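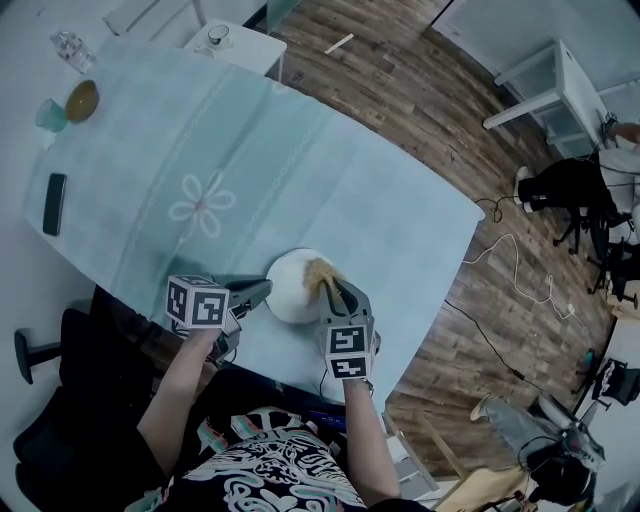
Second week with the hand-held grippers at the Clullside bench. Posting notes as I go so I don't lose them.

Two sets on trial, the Bhutto jaws and the Widen jaws. Same marker cubes on both, same head camera, same recording settings. The only thing changing is the fingers.

Round objects are the hard part so far. The Bhutto fingers are narrow and want to push a ball away when they close. The Widen ones hold it but they're slower to open.

Anything fibrous is worse. Strands get into the hinge and you have to stop and pick them out. I keep tweezers in my pocket now.

Fisheye on the head gives us both hands nearly all the time. Tracking drops when a cube turns side-on or my forearm covers it. Keeping elbows out helps, but your shoulders know about it by lunch.

Patterned tablecloth stays on. Plain grey gave us more drift. Haven't worked out why.

Total is 939 takes logged, 800 usable. Most of the rejects are lost markers, a few are me dropping things.

Cable on the right gripper still pulls when I reach across. Going to try a lighter one from the Tusutthorpe order if it gets here Monday.

Anyone running these without a cable? Keen to hear what battery life is like with the camera on.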